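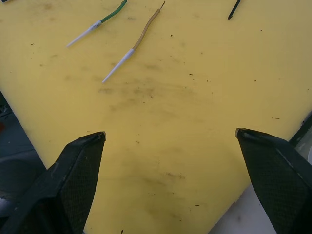 Trukel is out of the oven at last

Hello again, everyone, and a big thank you to all of you who wrote in over the summer asking when our little bakery game would be ready. Trukel is now up on the games page, and you can play the first hour free before you make up your mind (please do, it's a good hour!).

For those who are new to the newsletter, Trukel is a time management game set in the harbour town of Vekwood. You play as Tam, who has come home to help an elderly aunt with the shop and finds the ovens cold, the customers gone and a very smart new cake chain, Dosska, opening across the square. You'll bake, serve, deliver by bicycle and slowly put the old place to rights, one shelf and one window at a time.

There are 19 chapters in all, and 16 different shops and stalls to open as the town wakes up. I have a soft spot for the ferry kiosk myself, where the queue arrives all at once and wants nothing but buns, but Kimie Iwasaki, who painted every one of the backgrounds, tells me the flower stall is the prettiest and I wouldn't dare argue with her.

If you like to take your time, choose Relaxed when you start a new game. The clocks go away and the customers will wait as long as you need. You can swap between the two modes from the map whenever you fancy, and you keep all your coins and your decorations. 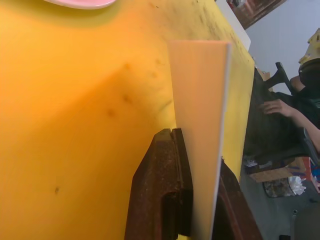

A few hints to get you going

Buy the second oven before you buy anything pretty. It costs 600 coins, and I know the striped awning is tempting, but you'll be glad of the oven by the third chapter when the school orders start coming in.

Save your bicycle trips for the end of the morning, so you can carry several parcels up the hill together.

The aunt's recipe book is hidden in pieces around the town, and finding the whole thing is worth 2000 coins and a rather lovely extra chapter. Try clicking on the gulls.

Our August players' chat is open on the forum now, so do come and show us your shop fronts.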